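Stovwood Building Newsletter
December 12, 2023

Workstation refresh: what we learned about sockets, paste and old processors

The July order of replacement parts for the shared workstations has been worked through, and the last of the machines went back to its desk before the office slowed down for the holidays. This item covers how the upgrades were done, what went wrong, and what to do if your machine was on the list and is behaving differently than it used to.

The scope was narrow. We did not replace cases, power supplies or disks. The boards in the second-floor machines accept a faster processor than the one they shipped with, and a swap costs far less than a new workstation. The supplier, Jomance, quoted a unit price that stayed the same through delivery. The parts bill for the whole job, including paste, wipes and two replacement coolers, came to $897 under the amount set aside for it. That money stays in the equipment line and will go toward memory next year.

Before any case was opened, each board was checked against the maker's support list. Having the right socket is not enough. A board can hold a processor mechanically and still refuse to start it if the firmware predates the part. Seven of our boards needed a firmware update, and the update has to be done with the old processor still in place. One machine was taken apart before this step and had to be put back together, updated and taken apart again. The checklist now puts the firmware line first and has a box beside it for the version number.

Removal is where most damage happens. On boards where the pins are on the processor, old paste can hold the cooler and the processor together hard enough that both come out at once, with the socket lever still closed. Run the machine under load for a few minutes before shutting it down, so the paste softens. Then unplug it, release the cooler clips or screws, and twist the cooler a few degrees each way before lifting. If it does not twist, stop and warm it again. Do not pry with a screwdriver. We have one board with a gouge next to the socket that still works, and there is no reason to add a second.

On boards where the contacts are in the socket, the processor lifts out easily but the socket is fragile. Keep the plastic cover that came with the board. If the socket will be open for longer than it takes to pick up the new part, put the cover on. A sleeve cuff or a dropped wipe is enough to bend a contact, and a bent contact usually shows up as a missing memory channel, which can take an afternoon to trace.

Handle the new processor by its edges. Match the small triangle on its corner to the mark on the socket, check the notches if it has them, and set it down flat. It should sit level under its own weight. The only force in the whole procedure comes from the lever or the load plate, and on some boards the plate needs more pressure than people expect the first time. If the processor rocks when touched lightly at a corner, take it out and look again before closing anything.

Paste caused more discussion than it deserved. We tried three patterns on the first machines (a dot in the center, a cross, and a thin spread layer) and logged temperatures under the same load. The differences were too small to matter. What did matter was how clean the surfaces were and whether the cooler was tightened evenly. Old paste comes off with isopropyl alcohol and a lint-free wipe. Paper towels leave fibers. Tighten opposite screws in turn, a little at a time, until they stop. One machine ran hot for a week with a single corner left loose -- the fan was louder than usual, but the user assumed that came with the faster part.

Static precautions were ordinary. Wrist strap clipped to bare metal, a mat on the bench, no work on the carpet. The mats are from Sárközi and are stored rolled, in the cabinet by the print station. Please do not fold them.

First start after a swap can be slow. Some boards retrain memory and will sit with a blank screen for a minute or two, sometimes restarting on their own before showing anything. Leave them alone during this. Switching the power off partway through only starts the process over. Once the machine is up, check three settings: the memory speed profile, which often resets to a slower default; the fan curve; and the boot order. Machines with disk encryption may ask for a recovery key after a processor change. Request the key before the work is scheduled, since the help desk can take a day to answer.

A note on measured results. Long rendering jobs finish noticeably sooner. Opening documents, reading mail and browsing feel the same as before, and users who only do these things should not expect a difference. The scheduling package, Stiltness, is limited by the network share it reads from, and a faster processor does nothing for it. That complaint is open separately.

The old processors have been kept. Each one is in a plastic clamshell with a label giving the model, the machine it came from and the date it was pulled. They are tested and working, and they fit the older machines in the training room, which will be upgraded next using these parts. Anything left after that goes to the electronics recycler. Please do not take parts from the drawer without writing it in the log. Two entries were missing at the last check, and both parts were later found on a windowsill, without clamshells.

If your workstation was upgraded and you see random restarts, missing memory in the system summary, or a fan that never slows down, report it with the asset tag number and the time it happened. Do not open the case yourself -- the load plate screws look like cooler screws on two of our board models, and removing the wrong ones shifts the processor in its socket.

Bench time for personal machines is available on the usual sign-up sheet, in slots of 50 minutes. Bring your own parts and paste. Wipes and alcohol are supplied. 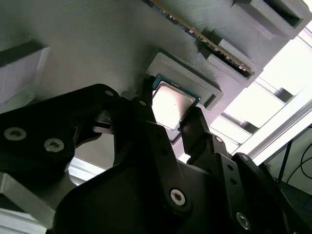
The sign-up sheet for bench time is on the cabinet door by the print station, and slots not claimed at the start of the hour are released to the next name on the sheet.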